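Workshop notebook, October. Torches, washing of.

Started just after nine, once the kettle had been round. Eilidh Lamont had left the box of torches on my stool with a note saying "these are minging", and I can't argue with her. They came back from the Emdale hut in the state things always come back from the Emdale hut, with that grey film on them that is part soot from the stove and part whatever people have on their hands when they have been hauling rope all afternoon. I had meant to spend the morning on the lamp brackets, but dirty torches get put away dirty if you leave them till after dinner, so the brackets waited.

For whoever reads back through this book (Emilian, I know you do, I find your tea rings): the torches I mean are the small plastic ones from the Pramodach order, the coloured ones. They are decent enough little things. They aren't diving torches and I wouldn't hang one over a boat, but they are meant to stand being rained on, and a quick dip in a shallow bath does them far more good than being scrubbed with a dry rag, which only moves the dirt into the ridges of the switch and leaves it there for good.

Method as before, more or less. I put the green mat down first, as it keeps the tub from skating about the bench. Then the blue tub with a bit of clean water in the bottom, not deep at all. I know the temptation is to fill it up and tip the whole lot in like potatoes. I did that in the spring and spent the rest of the day drying things on the radiator. Shallow water, a couple at a time, the others kept to the side on the mat till their turn comes. If they are heaped in together they knock against each other and you can't see what you have done and what you haven't.

I measured the water this time, as Čestmír Kováčik asked me last month how much I used and I had to admit I had no idea. 1,000 ml from the big jug didn't look like much, so I put in another 300 and stopped there. Write that down, Čestmír. No soap in the first bath. Soap goes on a cloth afterwards if there is grease, and only on the body, never near the hole where the charger goes.
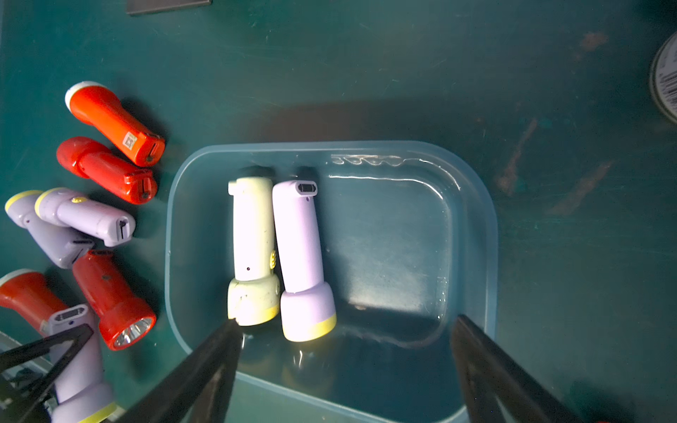 Annag Leckie thinks I am being soft about all this and says she would never put anything with a charging port in water in the first place, shallow or otherwise. Wipe it with a damp cloth, she says, and if the dirt is still there then it's honest dirt and can stay. She had two of the older Skorport ones die on her after a wash, a week apart, and when she opened them up there was green crust all along the contacts.

I do take the point, and I want to set it down fairly because she has repaired more of these than I have. But the Skorports had that push-in rubber bung that perished if you so much as looked at it, and I suspect they would have crusted up on a damp shelf without any help from a basin. Still, we talked it over across the bench for longer than either of us had to spare, and we came to an arrangement, which I'll put here so that it gets done the same way whoever is on.

Nothing goes in while it is charging or still warm from charging. That ought to be plain but I have seen it done. Switch off first and check it is off. Keep them in only as long as the dirt needs; the film loosens quickly and there's no sense in letting them soak through your tea break. Out on to the old towel, and then stand them with the port facing down so that anything that has found its way in can find its way out again. Overnight for that. Annag wants two nights for the ones with a port in the end of the handle, and I said yes to two nights because we have plenty of torches and it costs us nothing but shelf.

No charging until she or I have had a look in with the magnifier. I have written this on a card and propped it against the charger, where I hope it will stay longer than the last one did.

A few things I noticed that are worth keeping. The pale creamy one is a bit scuffed along the body and I don't believe any amount of washing will shift that, so please don't go at it with the scouring pad. It's wear, and it won't hurt the light. The lavender ones show grease less than the pale ones but I would wash them just as often all the same. The reds are cheerful things and I'm always glad to see them, and they are much the easiest to find when dropped in grass, which I've mentioned to Orestis Ververidis in the hope that he will order more reds and fewer of the tasteful colours. He says he will think about it. He said that about the vice.

There is a sticker with a QR code on one of the orange-red ones, near the tail. Keep stickers out of the bath if you can! The paper sort turn to porridge and then you have a torch with no label and a tub full of bits. For anything stickered I'd use the cloth, Annag's way, and she is welcome to be pleased about that.

Stopped at half past twelve for soup. Changed the water after that, and used a soft toothbrush on the switches, going along the ridges and then across. It is a slow, pleasant sort of job with the wireless on and I would happily do it once a month if the box came back to me with the same regularity as it goes out.

Still to sort out: the towel rack is too near the window and drips on to the sill, so I would like it moved along to the Zeman cabinet, where the floor is already ruined. We are down to one good toothbrush. Emilian Stoica has the magnifier, I think, or had it when he was at the hinges. Job number for the Emdale box is 207 if anybody is booking time to it. Eilidh wants it back for the next party going up, and I have told her she can have it when the two nights are done and the ports have been looked at, and she may bring biscuits when she comes to collect.

Lamp brackets tomorrow, first thing.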